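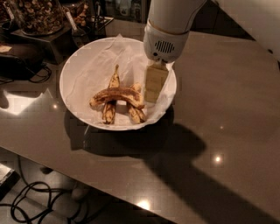 Drei Bananen in einer mit Papier ausgelegten Schale, rechts daneben der Greifer.

Braune Bananen sind das Lieblingsthema von Smaranda Filip, und ich hätte nie gedacht, dass ich darüber mal einen halben Donnerstag lang reden würde. Sie forscht in Viloditz daran, wie ein Roboter weiches Obst anfasst, ohne es zu zerquetschen. »Feste Äpfel kann inzwischen jeder«, sagt sie und lacht. »Gib mir eine überreife Banane, dann reden wir weiter!«

Die Methode heißt Nogueira und klingt erst mal simpel: Der Arm wird von Menschen ferngesteuert, das System schaut zu und lernt daraus, wann die Finger aufhören sollen zu drücken. 1.235 solcher Griffe hat die Gruppe aufgezeichnet, 700 davon mit Obst, das man im Laden liegen lassen würde. Warum so viel matschiges Zeug? »Weil das Modell sonst denkt, eine Banane sei ein Griff mit Schale drum«, sagt Filip. Die ersten 500 Aufnahmen hätten sie nur mit frischer Ware gemacht — »da waren wir ganz schön stolz, und dann kam die erste weiche«.

Ich frage, was am schwersten ist. Das Drücken? »Nein, das Übereinanderliegen«, sagt Decha Thaweesak, der die Steuerung geschrieben hat und bis dahin still seinen Tee getrunken hat. Liegt eine Frucht quer über der anderen, müsse der Arm erst entscheiden, welche zuerst dran ist, und zwar von oben nach unten. Zieht er an der falschen, reißt der Stiel. Und das Papier? »Ach, das Papier!«, ruft Filip. Das knittert jedes Mal anders, und die Finger erwischen es gern mit.

Ihr Ergebnis bisher: Mit den weichen Früchten im Training gibt es weniger Druckstellen, auch bei Sorten, die das Modell nie gesehen hat (Feigen zum Beispiel). Bei Pfirsichen hakt es noch. Im März wollen sie die Daten freigeben. Was mit dem Versuchsobst passiert, wollte ich natürlich auch wissen. »Bananenbrot«, sagt Thaweesak. »Sehr viel Bananenbrot.«

Zuletzt aktualisiert: März

Auch interessant
Zinash Lencho über Roboter, die Wäsche falten
Zu Besuch in der Testküche von Lasgate
Wie Valentin Ardeleanu Greiffinger gießt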